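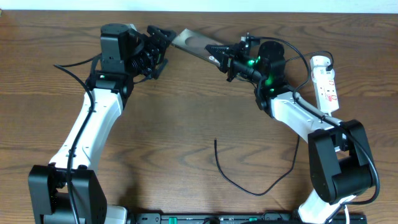 Wavy grain on a wooden tabletop.

Where Do the Lines in Wood Come From?

Go find something made of wood. A table, a door, a ruler, whatever is closest. Now put your nose right up to it (go on!) and look at the lines. They might be straight like the lines in your notebook, or they might wiggle all over the place like spilled spaghetti. Those lines are called the grain, and I have been a little bit obsessed with them ever since I was a kid lying under my grandmother's kitchen table, pretending they were rivers on a map.

So who drew them? The tree did, while it was growing.

A tree gets taller at the tips of its branches, but its trunk also gets fatter, a bit like you putting on another sweater every year and never taking the old ones off. Just under the bark there's a super thin layer called the cambium (say it KAM-bee-um). Its job is to make new wood on the inside and new bark on the outside.

In spring, lots of trees grow fast. There's rain and there's sunshine, and the tree needs to send plenty of water up to its leaves, so it makes wood with thin walls and roomy little tubes. Later in the summer it slows down and the new wood is packed tighter, and that often makes it look darker. By winter, if the tree lives somewhere cold, it stops growing altogether and waits.

One pale band plus one dark band makes one ring, and one ring is usually one year. If you count 35 rings on a stump, that tree was probably 35 years old at that height. (Trees in places that stay warm and wet all year can be tricky. Some of them don't make clear rings at all!)

OK, but rings are round, and the lines on a table mostly aren't. What happened?

It's all about how you slice it. My neighbor Bohdana Levchenko builds chairs, and she explained it to me with an onion. Cut an onion straight across and you get circles. Cut it from top to bottom and you get long curvy stripes. Same onion! A log works the same way. Saw across it and you see rings. Saw along it and you see those same rings from the side, stretched out into lines.

If the saw goes straight toward the middle of the log, the lines come out neat and close together. If it slices nearer the outside, you get big loops and pointy arches. Bohdana calls them cathedrals, after the tall windows. And some trees don't grow straight to begin with. They twist, or lean, or bulge around an old bump, and then the lines go wavy too.

What about knots, those dark round spots? A knot is where a branch used to be. The trunk kept getting fatter and swallowed up the bottom of the branch, and the lines had to bend around it, like water going around a rock in a stream.

Grain isn't just for looking at, either. Wood is much easier to split along the lines than across them. That's why people chopping firewood stand the log on its end before they swing - the ax wants to run down the grain.

Try it yourself: make a grain rubbing

You need a piece of bare, rough wood (an old fence board is great), thin paper and a crayon with the wrapper peeled off. Ask before you use somebody's fence! Hold the paper flat and rub with the side of the crayon, nice and gently. Move to a new spot and make another one. I made 20 in one afternoon last September and taped them all over my fridge, and my favorite has a knot in it that looks exactly like an owl.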